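How to work out whether your email newsletter is selling anything

Every email platform I've used opens on the same screen: a big friendly number telling me how many people "opened" my newsletter. I stopped believing that number a long while ago, and I'd suggest you do the same before you pay for a bigger plan. Some mail apps load the tracking pixel by themselves, so a message can count as opened while its owner is asleep.

The method below needs a spreadsheet, a bit of patience and a list of at least a couple of hundred names. It won't give you a colourful dashboard. I run a small repair and parts shop, and my list is a modest one, so adjust to suit.

Step 1. Write down what a sale is

Sounds silly, but do it. For me a sale is a paid invoice. A quote request doesn't count, and neither does somebody replying "thanks, good tip". Nodus, the platform I was on until January, let me tick a box to count page visits as "conversions". I ticked it, felt terrific for a month and had no more money in the till.

Step 2. Hold some people back

This is the part the marketing gurus skip. Export your list, sort it by something meaningless (I use the last character of the email address before the @) and move 20 per cent of it into a group called Holdout. They get no promotional emails for the length of the test. Invoices and pickup notices still go out as normal.

Don't choose them by hand. You'll be tempted to hold back the ones who never buy anyway, and then your emails will look like a work of genius.

Step 3. Send what you'd normally send

Keep to your usual schedule. I send one email every second week, so a proper test takes me most of a season. If you suddenly write three times as often, you're testing something else. Skip the storewide discount too, unless you were going to run one regardless.

Step 4. Match the invoices

At the end, export your paid invoices for the period and match them by email address against both groups. In Salian it's under Reports, then Customers, and the export is a plain CSV. Most invoicing programs have something like it. Divide the number of buyers in each group by the number of people in that group.

My last go: 122 people in the holdout, of whom 5 bought something. That's just over four per cent. The group that got the emails came in a shade higher, and the gap was small enough that I wouldn't bet my lunch on it. Nodus had been crediting my newsletter with 29 sales over the same stretch. I suspect a good many of those customers were coming in regardless.

Step 5. Test one kind of content at a time

Once you've got a baseline, try changing what goes in the email. I swapped the "tip of the week" for a plain look at something technical, with one photo and a short paragraph.
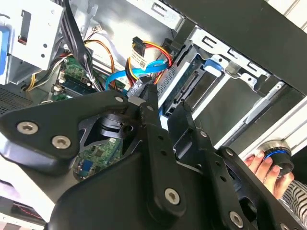

Black gripper reaching into an open desktop tower.

Replies went up. Sales, as far as I can tell, didn't move. I'm keeping the format because it's quicker to write, but I won't claim it's working until I've run another holdout.

A few cautions

Small lists give wobbly answers. If a single extra customer would flip your result, you don't have a result yet.

Be wary of any vendor's "revenue attributed" figure until you've read the fine print. Mornstead claims the sale if the customer so much as clicked in the previous month. Jorkov lets you shorten the window, but you have to go digging through the account settings to find it.

Put the holdout group back on the list when you're done, and draw a fresh one next time.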